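# About Broltside

Broltside is a furnishing and storage firm. We supply desks, drawer units and back counters to offices, training rooms and small workshops, and we set out how each surface and drawer is to be used once the furniture is in place. Most of our orders come from sites where one desk serves several people in the course of a day.

The business started as a repair bench for office desks. Replacement drawer slides and pull handles made up nearly all of the early work. Complete desks were added later, and the storage planning service was added after that, at the request of customers who had bought the desks and wanted the drawers assigned. Repairs are still accepted, including on furniture from other makers.

## What we supply

- Desks with one or more drawers, in painted or wood finishes
- Cabinets and drawer units for use under a desk or counter
- Back counters and open shelving on metal uprights
- Slides, handles, hinges and edge strips as spare parts

The current parts list runs to 66 items. Drawer slides account for the largest share of parts orders, followed by handles.

## How we plan a desk

Planning begins with a list of what is kept on the desk and what passes across it. Items are sorted by how often they are picked up. Anything used hourly stays on top, anything used daily goes in the drawer, and anything else goes in the cabinet or on the back counter.
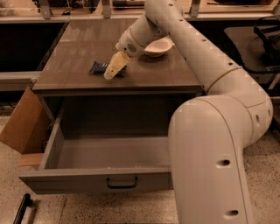 Tabletop finish is chosen with cleaning in mind. Customers ask for either a matte or a glossy surface, and both are offered in the same sizes. A glossy top shows dust and fingerprints sooner, and it also reflects overhead lights, so we look at the lamp positions before recommending one. The long pale streaks across the brown-gray top are a fair guide to how much light a surface of this type throws back. Small things such as wrappers and packets are given a place of their own in the plan, usually a wide shallow bowl like the white one standing on the desk. A bowl can be lifted in one movement when the top is wiped, and its contents can be checked without opening anything.

Edges are specified separately. A squared front edge with a thin raised lip keeps pens from rolling off, but crumbs collect behind it. The cleaning sheet supplied with each desk covers this.

## Drawers and fittings

Our standard drawer, the Jitex, is wide and shallow. The depth is deliberate: items lie in a single layer and can be seen as soon as the drawer is pulled out. Handheld items go toward the back corners and paper goes in front. Dividers are available but are not fitted unless ordered. The Jitex is tested to 2000 open and close cycles before a change of slide is approved for sale.

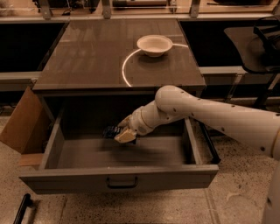
*Wide drawer with black pull handle and side-mounted slide, shown open below a glossy dark brown top.*

Cabinet doors are hung so that they can stand open while a neighboring drawer is in use. Door swing is measured on site. If there is too little clearance, we fit the door on the opposite side or leave the cabinet open.

Cords are kept off the working part of the desk where the room allows. Routing is marked on the plan before delivery, with the outlet position and the side on which the cord leaves the top.

## Orders and service

Orders of up to 100 desks are handled by the Awasthi workshop, which also holds the spare parts stock. Larger orders, to a maximum of 500 desks, go through Sterusance, our delivery and fitting division. The parts counter closes for stocktaking in December.

Repair requests should include the drawer width, the slide length and the side of the desk on which the drawer is fitted.

Page last revised 2022-10-16.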